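Ginell bin-picking cell: equipment budget and data card
README, revised in March

What is in this folder

budget.csv – every line we asked for
approved.csv – a shorter file
picks/ – 1,327 logged pick attempts from the Beken bench
objects.csv – 114 household items and toys, with purchase price

Why a budget lives next to a dataset

Because people kept asking what it would cost to repeat the picks, and the answer was in an inbox. If you are planning your own cell, read the notes below before you send anyone a number.

Planning notes

The arm is the line everybody argues over and the one that behaves best. It has one price and one delivery date. Budget for it first, then stop talking about it.

Cables are a different story. Our first request had a single line for them. The approved version has 8, and we still borrowed from Sombatkul next door. Put in spare connectors and ties too.

Lead time on the Durora gripper fingers was 12 weeks. Order two sets. We ordered one, and had a long quiet spring to think about it.

Bins are cheap and get scratched. Leave them scratched – the logs in picks/ include the worn metal, and a shiny replacement changes the lighting more than you would like.
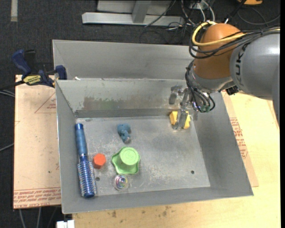 Objects cost less than any meeting held to approve them. Buy a mix: something with bristles, something clear, a few plain blocks, a toy with no sensible place to grab it. Keep the receipts, as finance will want to know about the hairbrush.

Clamps were never in the budget. Add clamps.

Known gaps

Labor is not included. Neither is floor space, which Ginell bills separately and with great enthusiasm.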